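### 4.2 The open afternoon

Our second source of data was the department's open afternoon in July, when members of the public were invited to take over the simulated arm and tidy some blocks. We had planned for a thoughtful trickle of adults. We got 60 visitors, most of them under twelve, and a queue that reached the bicycle racks.

Each visitor sat at the Trillero console and was given one instruction, read aloud by the second author in the same even tone every time: put the red cubes together. The orange pieces were distractors, and were ignored by almost everyone over the age of thirty. Lighting and wall shadows were redrawn by the software for every session, which several parents took for a fault and kindly reported. Figure 3 shows the workspace as rendered in one session, with the gripper empty and the two red cubes still apart.

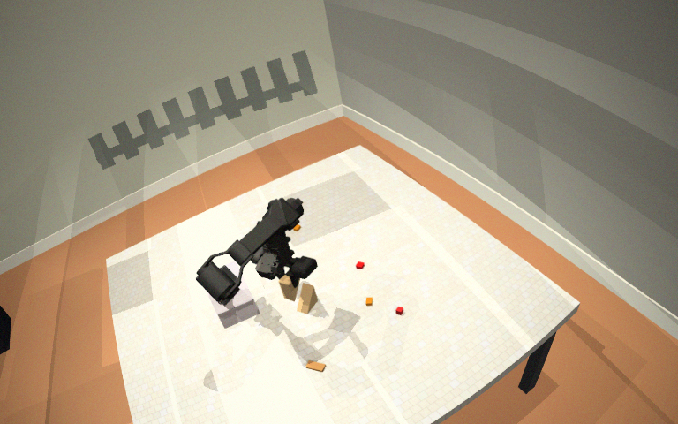

**Figure 3.** The simulated workspace, with red cubes as targets and orange pieces as distractors.

### 4.3 What the visitors did

The afternoon produced 1,571 attempted grasps, of which 1,089 were kept after cleaning. The rest were removed by Holovko and Nic Giolla, working separately, under a rule that an attempt must be aimed at a block. Hitting the table on purpose was popular but did not qualify.

Visitors approached from above far more often than our own staff, who have learnt to come in at a slant and can no longer explain why. Children also opened the gripper later, sometimes on contact. Salinas regards this as a promising strategy; Marino regards it as a collision. We report both readings in Table 2 and leave the authors to settle the matter between themselves.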